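Je reviens de la forêt de Rallwood avec de la boue jusqu'aux genoux et une question que vous m'envoyez tout le temps : pourquoi les feuilles tombent-elles en automne ? On va voir ça ensemble, et je vous préviens, j'adore ce sujet, alors je risque de partir un peu dans tous les sens !

## D'abord, à quoi sert une feuille ?

Une feuille, c'est la cuisine de l'arbre. Elle attrape la lumière du soleil, elle prend un gaz dans l'air (le gaz carbonique), elle reçoit l'eau qui monte des racines, et avec tout ça elle fabrique du sucre. L'arbre s'en nourrit pour grandir, faire du bois, des bourgeons, des graines.

Pour capter la lumière, elle utilise une matière verte qui s'appelle la **chlorophylle**. Le mot est long, mais il se retient bien si on le répète en marchant (moi je l'ai appris comme ça, un pas par syllabe).

Au printemps et en été, les journées sont longues et la cuisine tourne à plein régime. L'arbre refait de la chlorophylle sans arrêt, parce qu'elle s'abîme au soleil.
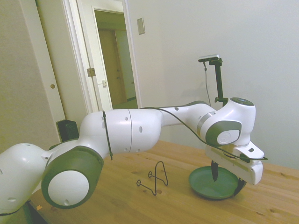 Et puis les jours raccourcissent. L'arbre le sent très bien ! Il n'a pas d'yeux ni de montre, mais ses feuilles mesurent la durée de la nuit. Quand les nuits s'allongent et que l'air se rafraîchit, il commence à fermer la boutique.

## Les couleurs cachées

L'arbre est économe. Avant de lâcher ses feuilles, il récupère ce qu'elles contiennent de précieux et le range dans ses branches, son tronc et ses racines. La chlorophylle est démontée petit à petit, et le vert s'en va.

Le jaune et l'orange étaient déjà là ! Ils étaient dans la feuille tout l'été, cachés sous le vert, et on les découvre seulement en octobre. Le rouge, c'est différent : certains arbres, comme beaucoup d'érables, le fabriquent exprès à l'automne. Les scientifiques discutent encore pour savoir à quoi il sert. Peut-être à protéger la feuille du soleil pendant le déménagement. J'aime bien quand il reste des choses à chercher.

## Et la chute, alors ?

À l'endroit où la queue de la feuille touche le rameau (cette queue s'appelle le **pétiole**), il se forme une couche de cellules fragiles, un peu comme les pointillés sur une feuille de carnet. Du côté du rameau, l'arbre prépare aussi une sorte de petit bouchon. Un coup de vent, et hop, la feuille se détache sans laisser de plaie ouverte.

Si vous regardez un rameau de marronnier en hiver, vous verrez les cicatrices : elles ont la forme d'un fer à cheval, avec des petits points qui font penser à des clous. Ce sont les anciens tuyaux où passait la sève.

Garder ses feuilles tout l'hiver coûterait cher à un chêne ou à un hêtre. Elles perdent de l'eau, et quand le sol est gelé les racines ont du mal à en reprendre. Elles retiennent aussi la neige, et des branches trop chargées peuvent casser.

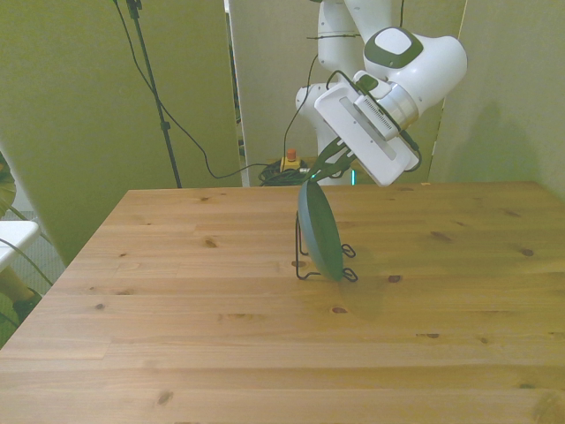 Mais alors le sapin, demande Clurkora, pourquoi est-ce qu'il reste vert, il n'a pas froid, lui ?

Bonne question ! Les aiguilles du sapin sont aussi des feuilles, mais toutes fines et couvertes d'une espèce de cire qui les empêche de perdre trop d'eau. La neige glisse mieux dessus. Et elles tombent quand même, seulement pas toutes à la fois : chacune vit plusieurs années, puis elle est remplacée. Le mélèze, lui, fait bande à part. C'est un cousin du sapin, il a des aiguilles, et il les perd toutes en automne.

## À vous de jouer

J'ai ramassé 103 feuilles samedi, et j'en ai trouvé de 9 espèces différentes. Pour faire pareil, il vous faut un sac en papier, un vieux journal et quelques gros livres.

1. Ramassez des feuilles par terre, par temps sec si possible.
2. Posez-les bien à plat entre deux pages de journal, sans qu'elles se touchent.
3. Mettez les livres dessus et attendez 9 jours. Changez le journal le lendemain s'il est humide.
4. Collez chaque feuille dans un cahier, avec le nom de l'arbre, le lieu et le mois.

Si vous ne connaissez pas le nom, dessinez l'écorce à côté et laissez une ligne vide. J'ai encore plein de lignes vides dans le mien, surtout à la page des saules, ils se ressemblent tellement !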